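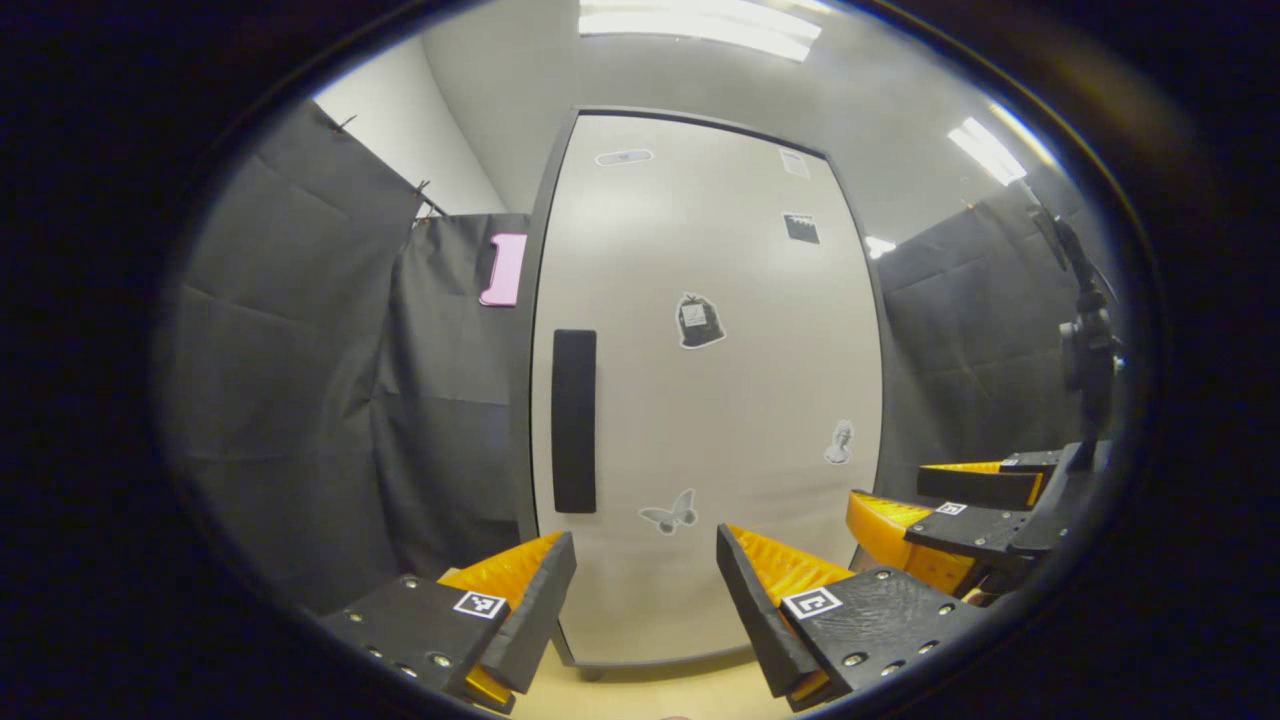 On Saturday I went to the open day at Shimada, which is a shared building with small rooms that people rent by the month. I live two train stops away, in Prirau, and I passed this building many times without knowing what is inside. The doors opened at ten. I came at a quarter past and there was already a line of wet umbrellas in the entrance.

At the desk Aoi Murakami gave me a paper map and a pencil. The map had 31 rooms on it, but one was crossed out because the heating there is under repair, so 30 were open. I did not see all of them. I think I saw half, and in some of them I stayed too long.

The first thing I want to write about is storage, as I came for this. My own apartment is one room and a half, and I am always looking how other people solve it. In Shimada every room gets one tall cabinet from the house, and the tenants may do with the door what they like. So the doors are like visiting cards. I saw one in light gray, with a long black handle, and on it were stickers that had no connection to each other: a gray butterfly near the bottom, a small white bust like from a museum, a long oval one at the top. Beside it hung dark gray curtains, one of them held along the upper edge with small black binder clips. I use the same clips for my tax papers and I never had the idea to hang something with them. At home I have a curtain rail that cost me 107 crowns and a whole afternoon, and it is still not straight.

Kimie Kinoshita and her aunt Mitsuko rent a room on the second floor, where they repair paper screens and lamps. They let visitors try the paste. It is thinner than I expected, almost like milk, and you must work fast with the brush and then leave it in peace. I did not leave it in peace and my corner has a bubble. Mitsuko said it was a good bubble.

Next door was Drahomíra Kadlec with her bookbinding. She was selling notebooks from leftover paper, and I bought one with a green spine. She told me she stores the paper flat and never on the floor, also not for one night, because the building is old and the ground floor gets damp in February. I asked if the cabinet is enough for her. It is not. She has a second one from Clidholm, bought used, and she had to take off its feet to get it under the pipe.

At noon there was soup in the hall. Toshio Wada explained there how the rent works — you pay for the room and the light, and the cabinet, table and two chairs are included. There is a deposit of 1000 crowns for the key. He spoke quickly and I may have some detail wrong, so please ask at the desk before you plan anything.

After the soup I went up to the third floor to see the Prurero group, who make small theater sets, but their room was so full that I only looked over shoulders. I saw a cardboard staircase and somebody's elbow.

If you go next time, take the stairs on the courtyard side, the other ones are narrow and people with soup are coming down. The toilets are on the first floor only. Coats can be left with Aoi at the desk until four o'clock, and I nearly forgot mine.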